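Trays first, then the robot: a home build at the Potach workshop

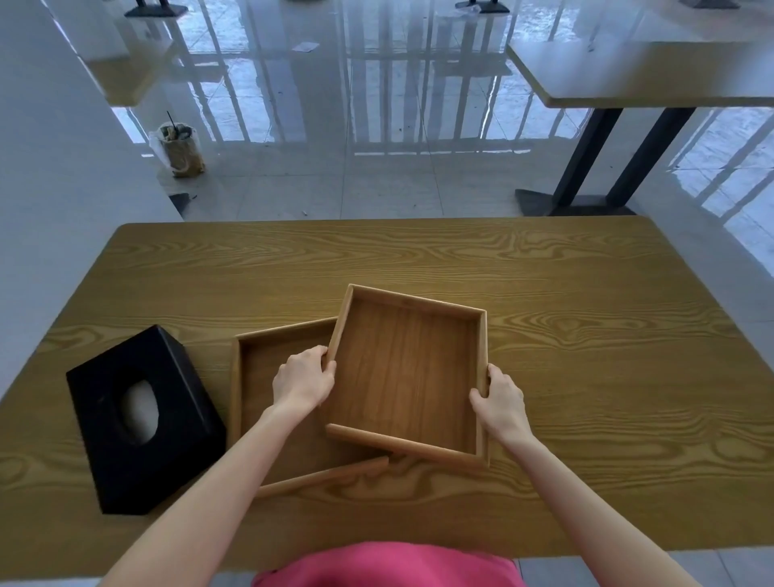 What is the robot supposed to do?

It moves small parts trays from a shelf to a bench and puts them back again, one at a time.

Zübeyde Tokgöz has been working on it since May, mostly at home and on Wednesday nights at Potach, the shared workshop where she rents a locker and a bit of shelf. She calls the machine Brurnis. It has one arm, a lift that runs up and down a column, and a base that stays where it's bolted.

She builds jewellery and small clockwork pieces on the side, and her parts live in shallow square trays with raised rims. The idea came from being sick of getting up.

"I'd have one tray out and need the one under it, and then I'd have two out and no room to work," she says. "I wanted something that would hand me the next one. That was the whole plan."

Most of the time so far has gone into the trays, which she didn't expect. She started with plastic ones from a hardware shop, but the sides flexed when the gripper closed on them. Wood was stiffer and she could cut it herself. Her test for each tray is to pick it up by opposite rails, tip it a little and set it down on top of another one, over and over, paying attention to where it catches.

"If it annoys my hands it's going to stop the robot dead," she says. "I can feel a rim snag and shift it without thinking. Brurnis just keeps pushing until the motor complains."

The early wooden trays were all meant to be 250 millimetres across. They weren't. She had cut the rims on different days with the fence in slightly different spots, and the arm, which goes to a fixed position and closes by a fixed amount, would miss one tray and crush the next. She now cuts every rim for a batch in one sitting and has left the software alone.

"People at the workshop told me to put a camera on it," she says. "Maybe later. I'd sooner have trays that are the same size."

The lift column is a length of aluminium extrusion, 642 millimetres tall, which was what she had left over from a shelf. It decides how many trays the rack can hold, and at the moment that's eight. A threaded rod does the lifting. It's slow, and she doesn't mind that, though she'd like it to be quieter. The neighbours have been good about it.

The first gripper was two flat fingers with rubber glued on. It held an empty tray well enough and dropped a full one. The second has a small lip on each finger that hooks under the base, and that meant planing a shallow relief into the underside of every tray she had already made. She did them by hand over a long weekend.

"That was a low point," she says. "I should've drawn the gripper and the tray on the same sheet of paper. I drew them a month apart."

Control is a hobby board bought through Ngubane, a parts counter a few streets from the workshop, with a power supply out of an old printer. Her code is short. It keeps a list of positions, and each tray has a number painted on the front. She presses the number on a keypad, the arm fetches it, and a second press sends it home. There's a stop button on the bench and another on the column. She added the second after the arm closed on her sleeve.

She set herself a limit of $200 for everything except the wood, and went over it on the bearings. The cheap ones had enough play in them that the arm drooped at full reach. She fought that in code for a while, adding a bit of height to every move, and then gave up and bought better ones.

At the moment Brurnis can do a full round of the rack with empty trays. With weight in them it gets most of the way, then the top position goes wrong. She thinks the column is leaning under load and plans to brace it to the wall with a steel angle. Another member, who goes by Oner, has offered to weld it. She'd rather bolt it so it can come off again.

Asked what she would tell someone starting a similar build, she takes a while to answer.

"Make two of whatever it's going to pick up before you make any of the robot," she says. "Stack them, unstack them, put stuff in them. I made the arm first - it's a nice arm - and then I spent months making everything else fit it."

The brace goes on next. After that she wants to round over the inside corners of the rims, where small screws collect and are hard to get out with a fingertip, and then sort out labels that don't rub off. The numbers on the older trays have already gone, and she's been telling them apart by the grain.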